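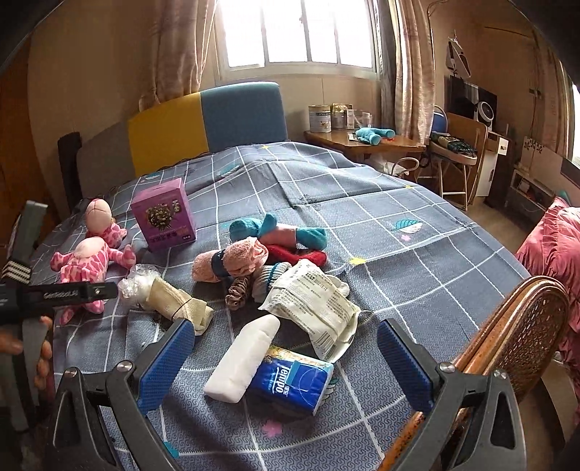

Scoring demonstration clips for grasp stability before policy training

This tutorial covers the filtering step used in the Oment pipeline for demonstrations recorded with hand-held grippers. It takes a folder of recorded episodes and produces a stability score for each grasp, a list of episodes to keep, and a list to review by hand. It assumes you already have synchronized video, gripper width and a camera trajectory for every episode. If your trajectories still contain tracking jumps, fix those first. The score is sensitive to them.

The method was written for soft household items: rolled towels, knit pieces, bagged goods, tissue packs, plush toys. Rigid objects can be scored the same way, but the default thresholds are too loose for them.

Last revised 9/29/26.

What the score measures

A grasp is stable when the object moves with the fingers. For soft objects, gripper width alone is a poor signal. A towel roll keeps compressing after contact, so the width curve has no clear plateau, and a thin plastic package can slide out while the width hardly changes. The score therefore combines two terms.

The first is the width term: the variance of gripper width over a window that starts at contact and ends at release. The second is the motion term: the mean displacement of tracked points on the object, measured in the gripper camera's own view. The camera is fixed to the tool, so an object held firmly should stay nearly still in the image while the background moves.

Both terms are normalized per object class and added with equal weight. Lower is better.

Step 1. Mark contact and release

Run the event detector on the width signal. It marks contact at the first frame where the closing speed drops below half of its peak and stays there for 8 frames. Release is the mirror case on opening.

On very soft items the detector fires late. If the marked contact is visibly behind the video, switch the class to "compliant" in the episode file. This lowers the speed threshold and leaves the frame count alone.

Step 2. Mask the fingers

The finger pads sit in the lower part of the image in every frame and will attract point tracks if they are left in. Draw one polygon per finger at full opening and one at full closure. The script interpolates between the two from the measured width. You need to redo this only when the camera mount or the pads are changed.

Check the mask on at least 20 frames spread over the whole width range. A gap of a few pixels along the inner edge of a pad is enough to add static points to the object track, and static points make a bad grasp look good.

Step 3. Seed the object points

At the contact frame, seed points in the region between the finger masks, extended upward by one pad length. Reject any point with a low corner response. Plain white or off-white surfaces give few usable points. Printed surfaces give many. Episodes with fewer than 12 points after rejection are sent to the review list without a score.

Clutter causes the most trouble at this stage. When objects overlap, some seeds land on a neighbor. Two frames after lift, cluster the points by motion and keep the cluster with the smallest displacement relative to the gripper. Patterned bedding also produces strong corners, and regular grid lines can cause track swaps. The clustering removes most of these, but only if the lift is large enough to separate object motion from background motion.

Step 4. Compute and normalize

Compute both terms between lift and release. Do not include the frames between contact and lift, where the object is still supported and the camera view often shifts as the operator adjusts the approach.

Normalization uses the median and the interquartile range of each object class. A class with very few episodes should be merged with its nearest neighbor. We merge knit items with rolled towels, and tissue packs with bagged goods.

Step 5. Set the cutoff

Plot the sorted scores. In most sets there is a long flat section followed by a sharp rise. Place the cutoff at the start of the rise and send everything above it to review. Do not delete those episodes automatically. Some are valid regrasps that the event detector merged into one.

Result on the Irley set

The Irley set contains 108 episodes of picking soft items from a cluttered bed surface. The filter sent 51 of them to review. After review, 20 were restored, nearly all of them regrasps that were then split into separate episodes. The policy trained on the filtered set dropped fewer objects during transport than the one trained on all episodes. Approach errors did not change, as expected from a filter that ignores the frames before lift.

Known limits

Transparent bags are scored badly. Points seeded on a clear bag often attach to its contents, which can shift inside the bag while the grasp itself is sound.

Long soft objects bend under their own weight when held at one end. The free end moves in the image and raises the motion term. Restricting the seeds to the area next to the pads helps, at the cost of more episodes falling under the point minimum.

Strong backlight from a window lowers contrast on nearby objects when auto exposure is on. Lock the exposure before recording, using a view of the work surface.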